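4. Reworded synopses on adult film review blogs

4.1 Material

The synopses in this section come from two review blogs, Gasimell and Skumine, which both publish short texts about adult films for a grown-up audience. We collected 672 synopses in June. After we removed double entries and posts which contained only a title, 599 texts remained. We did not watch the films. Our interest is only in the language of the synopses, and in how a text changes when it passes from the studio to a blog and then to a second blog.

For each text we looked for an older version in the Burko catalog, where studios place their own descriptions. When an older version was found, the two were put side by side and every replaced word was marked by hand. We used the marking rules of the Benedetti scheme, with one change: names of performers were masked before the work began, so the annotators could not see them.

Most replacements concern very common words. A "scene" becomes a "spectacle," a "date" becomes a "calendar day," and a verb often keeps the wrong ending after it is exchanged. Words about the body are replaced more freely than words about the plot, and the result is often so strange that the annotators had to discuss what the first writer wanted to say.

Figure 4. Computer-rendered kitchen: robotic arm, sink and carrot.

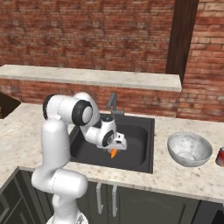 4.2 Three levels of change

We divide the texts into light, medium and heavy rewording. In light rewording the order of the sentences is kept and a reader can still follow who speaks to whom. In medium rewording the pronouns start to disagree, and one performer may be "he" and "she" in the same line. In heavy rewording the plot is lost, but the opening title is nearly always unchanged. We think that the title is protected because visitors search for it.

The longest synopsis has 1909 words and belongs to the medium group. It was not easy to place, as its first half is almost a copy of the catalog text and its second half is not. The annotators disagreed on 19 texts, and these were given to a third reader, whose decision we used in the tables of Section 5.

19 shares | 0 comments

Contact the editors | Copyright and reuse | Back to top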